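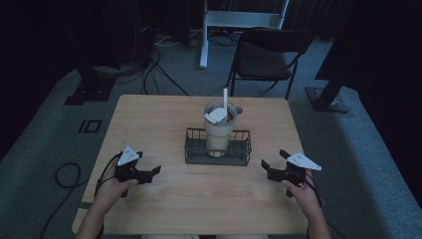

Rowena Cabanatuan m'écrit que ses mâchoires se referment de travers dès qu'elle serre un peu fort, et que la plaque de marquage bouge avec elles. Les deux problèmes ont la même origine : un axe qui a du jeu. Voici comment je règle les miennes à l'atelier Walano, pince par pince, avant chaque série d'essais.

Matériel : une clé Allen, un réglet, du frein-filet faible, des colliers.

1. Débranchez le câble et posez la pince à plat. Desserrez les vis des mâchoires d'un quart de tour, sans les retirer.

2. Fermez les mâchoires sur le réglet et resserrez en alternant les deux côtés. À pleine ouverture, je mesure 102 mm entre les pointes. Si vous trouvez moins de 60 mm, une dent a sauté et il faut remonter le pignon.

3. Fixez la plaque triangulaire blanche sur le dessus, points noirs vers l'extérieur. Une goutte de frein-filet par vis. Laissez sécher 45 minutes.

4. Attachez le câble à l'arrière du corps et laissez-le descendre le long du poignet. Gardez 11 cm de mou avant le premier collier, sinon il tire sur la main quand on tourne la pince.

5. Refaites la même chose sur la seconde pince.

Pour l'essai, asseyez-vous devant la table, une pince dans chaque main, le pouce par-dessus et les doigts dessous, mâchoires face à face. Je prends un panier en fil métallique avec un gobelet à paille debout dedans. Les côtés du panier laissent peu de place, et un défaut d'alignement se sent tout de suite.

Approchez les deux pinces lentement, saisissez le gobelet, soulevez-le de quelques centimètres, reposez-le. Si une mâchoire touche avant l'autre, reprenez à l'étape 2.

Les plans de la version Partington sont dans le dossier partagé. Ceux de mars ont une erreur sur l'entraxe, ne les imprimez plus.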